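# Teaching by hand and by wire: an interview with Brigitta Hollenstein

Brigitta Hollenstein runs the demonstration group at Zirkau, where operators show household tasks to robots and to simulated copies of them. She came to the job from machine tool maintenance. We spoke in January, mostly about how a task is shown and what goes wrong when it is shown badly.

The group uses two methods. In the first, the operator takes hold of the arm, with the motors set to offer little resistance, and moves it through the task. In the second, the operator wears gloves and a headset and drives the arm remotely. The software is called Tuvby and was written in-house by Lajos Kocsis.

"Guiding by hand is good for wrists and elbows," Hollenstein said. "You feel the joint limit before you reach it. It is poor for fingers. You cannot hold five fingers in place and move the arm as well, so anything with a multi-fingered hand we do by remote control."

Shelf and cabinet tasks take up most of the group's time at present. The current set has 600 demonstrations, all recorded in simulation, of which 106 were rejected on review. Soon-im Hwang does the reviewing. Her commonest note is that the operator closed the fingers before the palm was in place.

"A bottle lying on its side is harder than one standing up," Hollenstein said. "The neck is the obvious thing to take hold of, but most of the weight is at the other end. If you grip the neck and lift, the body swings. In a narrow cabinet it then meets a side panel. We ask people to bring the hand in beside the bottle and settle the direction of the palm first."

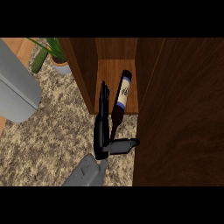 How long does a new operator need before their recordings can be used?

"Roughly 8 hours at the controls, spread over several sessions. The first recordings are kept apart and are never used for training."

Delay is the other matter. Tuvby logs the lag between glove and hand for each demonstration. When it rises, operators begin to move and wait, and the pauses end up in the data. Byung-chul Ha, one of the senior operators, wanted the pauses cut out automatically. Hollenstein refused.

"Some of them are real. A person stops before contact to check the thumb. If you remove that, the policy arrives too fast. We mark the pauses and leave them in."

Her next set will have 400 demonstrations of the same shelf tasks, with the starting position of the object varied more widely. Yoon-hee Min is writing the task sheets, which will state where the hand should be before any finger moves. Recording begins once Hwang has approved the first sheet.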